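Setting Up Your First Unit in the Staker Reading Planner

Welcome! You're going to have a full term of reading lessons mapped out before lunch, and it's a great feeling. Have your class list and your school code handy.

1. Sign in and choose New Unit. Type a name your students will recognize.

2. Pick a grade band. The text library holds 1,035 passages, so go ahead and narrow it by theme too (folk tales are a wonderful place to start!).

3. Drag passages into the weekly boxes. Two per week is plenty for most classes.

Note: A unit can hold up to 80 students. If you share a class with another teacher, add them under Co-teachers before you import the list.

4. Click Import Class and select your file.

Caution: Importing a second time replaces every reading level you've typed in. Export a copy first.

5. Open Preview and read the unit the way a student would. Then press Publish!

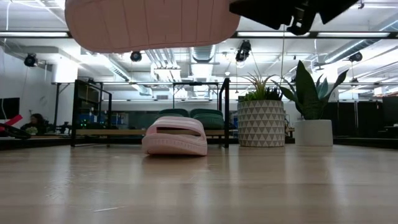 Trermont Schools Literacy Team
Questions about steps 4 and 5 go to Lina Sfeir at extension 19. She loves hearing which passages got your class talking. Units published before June stay in your planner over the summer, ready to copy for fall.

Page updated 2/12/18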